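Wultham Film Society, programming meeting, May 14, 2018
Upstairs at the Lurkent. Notes by Tamsin (typed fast, shout if wrong)

Present: Kylie Henare (chair), Raquel Abreu, Trinidad Lagman, Tamsin Hollis
Apologies: Huia Whitcombe, sent notes by email, read out under item 3

## 1. Last minutes

Agreed. One fix, the Galindo short was shown before the feature, not after. Raquel to correct the copy in the folder.

## 2. Spring season, how it went

- Best house was the fishing village drama. Good talk afterward, ran over, the Lurkent let it go this time.
- Slow one was the three-hour black and white. Trinidad still thinks it was the best film we showed all year. Kylie does not. Moved on.
- Subtitles too small from the back rows again. Projector throw or the file? Trinidad says file. To test with a different disc before next season.
- Feedback slips: people want shorter intros. Kylie took this well.
- Account stands at $2676 after hall hire and the licence for the last title. Raquel happy with that, wants it kept above $500 over the summer.

## 3. November season

Theme still open. Two on the table:

- Island films (Trinidad). Has a long list, some with no English subtitles that anyone can find. Cut to 3 certain titles by next meeting.
- Houses (Huia, by email). Films that hardly leave one home. Huia's note: "cheap to license, easy to explain on a poster, and people can argue about the ending." Also says not to put two ghost stories back to back like last time.

Long discussion. Raquel likes Houses but worried it reads as gloomy, wants at least one comedy in there. Kylie asked if the two could be run together, a house on an island etc. Trinidad said that's one film and we've all seen it. Left for a vote next time when Huia is back.

Running order whichever theme wins: lighter film first, the hard one second, doc last. Agreed by all.
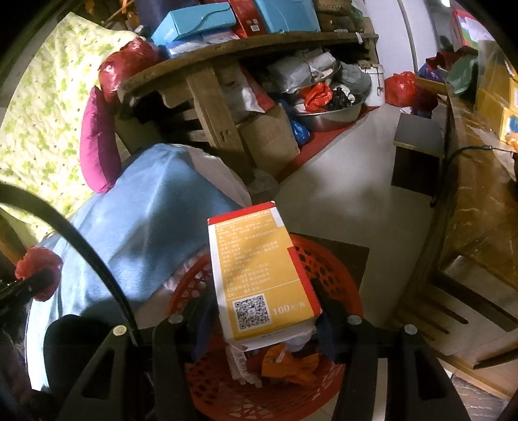
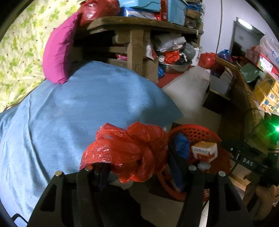
## 4. Stavell print

Stavell Pictures will lend their print of the lighthouse film but only for one night and they want it back next morning. Courier is on us. Raquel has asked for a price, no answer yet. If courier is more than $40 we go digital. Trinidad objects, wants it noted. Noted.

Would need a second person in the booth for reel changes. Tamsin will ask at the Lurkent who still knows how.

## 5. Post-film talks

- Keep them, cap the length. Kylie to watch the clock and mean it.
- Question about spoilers in the program notes. Raquel's notes gave away the drowning in the spring one and two people complained to her on the stairs. She says it's in the first scene. Agreed: nothing past the first reel from now on.
- Huia offered to lead the first one in November. Yes please.

## 6. AOB

- Poster: last one had the start time in teh wrong place, hard to find. Bigger next time, top right.
- Tea urn is slow. Switch on before the feature.
- Trinidad has a spare copy of the festival catalog if anyone wants to borrow it.

## Actions

- Trinidad: island shortlist, subtitle test
- Raquel: courier price, fix old minutes, summer budget
- Tamsin: booth person, send these round
- Kylie: confirm November dates with the Lurkent
- Huia: house list with running times, one comedy at least

Next meeting same place, date when Kylie has heard back about the room. Closed a bit late.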